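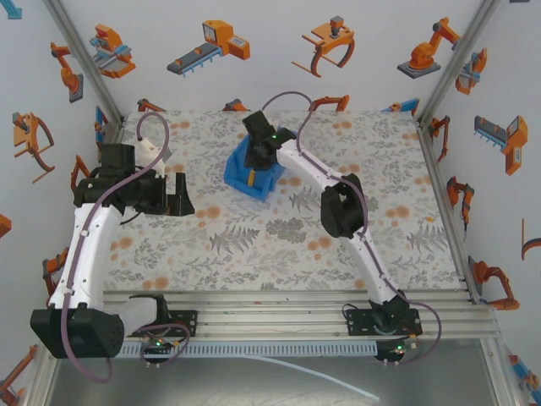
Rastis: your questions answered

Ruba Aoun and the Issa group at Wirnton get plenty of post about Rastis, our method for teaching two arms to share a table. These are the ones that come up most. Keep them coming!

What is Rastis, in a sentence or two?
It's a way of learning from demonstrations in which each arm also learns to guess where the other one will be a moment later. The guess feeds back into its own next move, and we love how much smoother that makes things.

How many demonstrations did you use?
We recorded 600, all by hand, over 15 sessions. Training on the full set takes about 9 hours on one machine.

Why a patterned cloth?
Plain tables are too easy! A busy print gives the network lots of detail that has nothing to do with the job, and it has to learn to look past all of it.
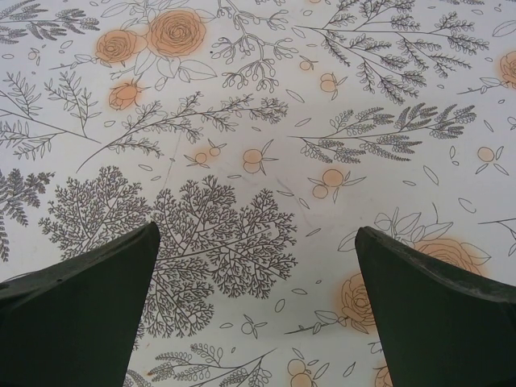 Does each arm have its own network?
Both arms share one network. It gets a short tag telling it which side it's driving, so anything learnt on the left is there for the right to use as well.

What still goes wrong?
Handovers, mostly. If both arms guess that the other will wait, they both go, and we have to stop the run. Ruba has a fix in testing (a small penalty when the two guesses disagree) and the early runs are lovely to watch.

Do you use the wrist views on their own?
We tried it. Results dropped badly on anything that needed both arms, so the fixed view stays in. 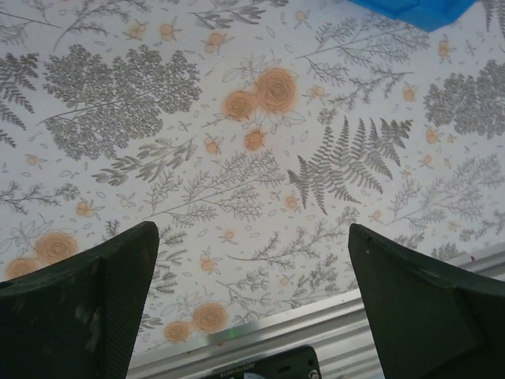
Wrist view, with the gripper open over the cloth and the rail close by.

Can I try it myself?
The code goes up on Gridano in December, along with 2 trained models and the notes we wrote for ourselves, typos and all.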